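Ticket 265: cover sheet won't come away cleanly from large photo print

Status: Solved (reopened once)
Product: Flako flat print, matt, unmounted
Category: Surface / finishing

Opened, 9.40 am

Hello Flako people! I'm hoping someone can stop me from ruining a print that I really rather like.

I ordered one of your large flat prints for the long bench in our teaching room in the Balogun building. It's a photograph of lab equipment, all pale blue and white and grey, and the idea is that it lies flat on the bench so that new starters can learn where everything lives before they're let loose on the real things. It came by Fletero yesterday, rolled in a tube with a white sheet over the printed side. I unrolled it, put books on the corners and left it overnight like the leaflet says.

This morning I started peeling back the white sheet and it isn't having it. The bottom edge came up beautifully. Then I got towards the top left and it started to drag, and now the sheet is a mass of creases and I've stopped because I'm frightened of pulling the ink off. Is it meant to be stuck down at all? The leaflet says "remove cover sheet" and nothing else. It makes it sound like taking the lid off a yoghurt.

Things I've already tried:
- Pulling slowly from the corner. It creaks. I didn't like it.
- Pulling from the side instead. Same, with more wrinkles.
- Leaving it alone and having a cup of tea. No change in the sheet.

Reply from support, 10.15 am

Thanks for getting in touch. The cover sheet isn't glued and should lift off with very little effort. Please stop pulling for now. Could you tell us:
1. Is the cover sheet paper or film?
2. Is the room cold, or was the tube left somewhere cold?
3. Are there any marks on the printed surface where the sheet has already come away?

Customer update, 10.50 am

Right, answers as best I can.

1. I can't tell! It crackles like paper but it has a bit of a slippery feel on one side, so it might be a thin film. Is there a way of checking that doesn't involve setting fire to it?

2. The room is fine but the tube did sit in the downstairs lobby until teatime, and the lobby is perishing in October because the door gets propped open.

3. I've been over the bit that's clear with the blinds up and the lamp on and I can't find anything on the print itself. The sheet is another matter, it has little greyish flecks and scuffs all over it. That's what's worrying me. Are those bits of my picture coming off on the sheet, or is it just mucky? 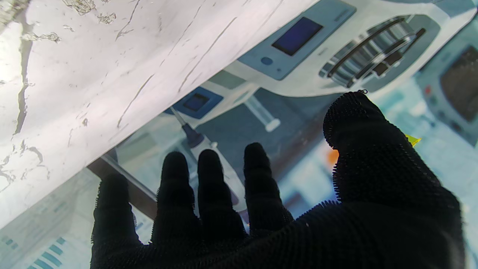

Top part of the print, white sheet lying across the upper left.

The bit I care most about is the instrument near the top, the white and light grey one with the curved housing and the dark blue screen. It's the one everybody has to learn first, so if anything gets scraped, please let it be the background. There's a round light blue button just down and to the left of the screen, and next to the screen there's an oval recess with a row of dark bars in it. I'd be gutted to lose either. (We have argued all morning over whether the bars are a tube holder or a vent. I say tube holder. If whoever took the photo is still with you, could you settle it? Not urgent, obviously, but there is cake riding on it.)

Reply from support, 11.30 am

Thank you, that's useful. Grey flecks on a cover sheet are usually dust and rubbing from the inside of the tube. To check, fold a piece of clean white kitchen paper and press it gently on a dark part of the print, without rubbing. If it comes away clean, your ink is sound.

To check the sheet, tear a tiny piece from a loose edge. Paper gives a fuzzy tear. Film stretches first.

The likely cause of the sticking is damp. When a cold tube is opened in a warm room, moisture can settle between the layers. We suggest:
- Lay the loose part of the sheet back down without pressing.
- Leave the print flat for 4 hours at normal room temperature. No hairdryer, please.
- Try again, folding the sheet back on itself so it lies low and nearly flat. Don't pull upwards.

I'm afraid we can't say what the bars are. The picture came from an outside photo library.

Customer update, 11.55 am

How did you know I was holding a hairdryer. I've put it back in the drawer.

Kitchen paper test done, on one of the dark bars as it happens, and it came away spotless. Huge relief! I also tried it on the blue screen to be on the safe side. Nothing there either.

Tear test: I did it twice and I'm none the wiser. It went a bit fuzzy AND it stretched a bit. Could it be paper with a coating on? I've put the scrap in an envelope in case you want it.

Leaving it now. I've stuck a note on the door asking people not to put mugs down on the bench.

Customer update, 4.10 pm

It's off! Mostly. Folding it back low made all the difference, I'd been yanking it straight up towards the ceiling like somebody opening a tent. It came away in one long go with hardly a sound until the last 31 mm at the very corner, where it dug its heels in again. I've left that part for the morning.

Could you please put the folding-back thing in the leaflet? One line would do it. I've bought seven of these prints over the years, most of them from you and a couple from Notetti before they stopped doing the big sizes, and I've never seen it written down.

Reply from support, 4.35 pm

Very glad to hear it. Leaving the corner overnight is sensible. I've passed the leaflet comment to the print team. Please keep the scrap of cover sheet for now. I'll mark this as solved, and you can reopen it by replying.

Reopened by customer, 8.50 am

Sorry, me again, only a small thing. The corner came away fine first thing, no trouble at all. But the print now has a slight wave in it along the left, where the sheet was on longest. You only see it if you crouch down and look along the bench, and it doesn't spoil the picture, but a pen rolls off it. Will that settle?

Reply from support, 9.20 am

It should. The covered side has dried more slowly than the rest. Put a clean sheet of plain paper over it (dry, please, and not the old cover sheet), then something flat and heavy on top, and leave it until tomorrow.

Customer update, 1.05 pm

I couldn't wait until tomorrow and had a peep. It's a lot flatter already, and the pen stays put. I've put the weight back on and I promise to leave it alone.

Happy for you to close this. The scrap's going in the post to you this afternoon. The cake question is still open.

Status changed to Solved.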